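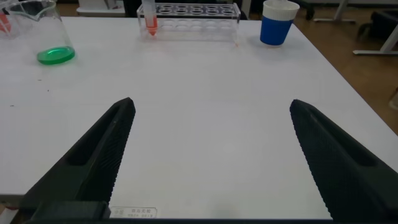 About Skimura

We write software for robot arms. Mostly arms that work at a bench, with tubes and beakers and cups and whatever else people leave on a bench. We don't build the arms. We don't sell them either, please stop asking, the sales inbox is one person.

What we make

Three things, all of them talk to each other.

Lullus is the perception part. Takes in the wrist camera, gives back where things are and how sure it is. Clear stuff is most of the job. Glass, acrylic, thin plastic tubes. Depth sensors hate it, so Lullus leans on edges and reflections from several views and keeps a running guess. If the guess is poor it asks the arm to move a bit and look again before anything gets touched.

Walov is the planner. Give it a goal (tube from rack A to rack B, stay upright, don't go over the open beaker) and it works out the path. Replans on the fly if something has moved. Liquids get their own speed limits, you can set these per container or just leave the defaults, the defaults are slow.

And then the console. It has no name, we tried. Logs, replay, a timeline you can scrub, a big red stop button on screen which does the same thing as the real one. You can open a failed grasp next to a good one and see where they part ways. People buy us for Walov and then spend all there time in the console.

How we got here

Anselmo Carrasco started Skimura after years of writing one-off control code for labs. Every job the same, new arm, new gripper, same bugs. He put the common parts in one repo, a friend asked for a copy, then the friend's employer wanted to pay for it. First office was the back half of a print shop. Very loud. We moved.

First proper customer was Hrytsenko, who do sample prep on contract and had two arms sitting idle becuase the vendor software couldn't cope with a rack being put down slightly crooked. They still run us. A fair bit of Walov's collision handling comes straight from their bug reports, which are long and very polite and usually right.

Where we are now

Team of 8. Mostly engineers, one person on support, one on sales (see above). Everybody takes a turn on the support line, founders too. We ship a release every month and the October one is always the big one.

The regression suite is 94 bench tasks. A release has to run all of them on real hardware, simulation on its own doesn't get it out the door. Slow, yes. Last spring we held a release back almost 73 hours over a single pouring task and we'd do it again.

What we don't do

Mobile robots. Welding. Anything with people inside the working area, our safety model isn't made for it and we'll say so on the first call. Custom forks, used to, never again.

Drivers

Walov talks to most of the common six and seven axis arms. Two-finger grippers work out of the box, you measure the fingers once and type the numbers in. Long fingers fine. Suction is in beta. If your arm isn't on the list send us the controller manual as a PDF and we'll have a look, normally takes a couple weeks to get an answer.

Working here

No open roles right this second but we read everything. Send code, or a write-up of something you debugged. Cover letters optional. We like people who have had to fix a calibration at 7 pm with a customer standing behind them.

Get in touch

Support: use the link inside the console, it attaches your logs for you.
Everything else: contact form at the bottom of the page. Demos by appointment, remote or at our bench. Bring your own labware if you can, empty and clean please.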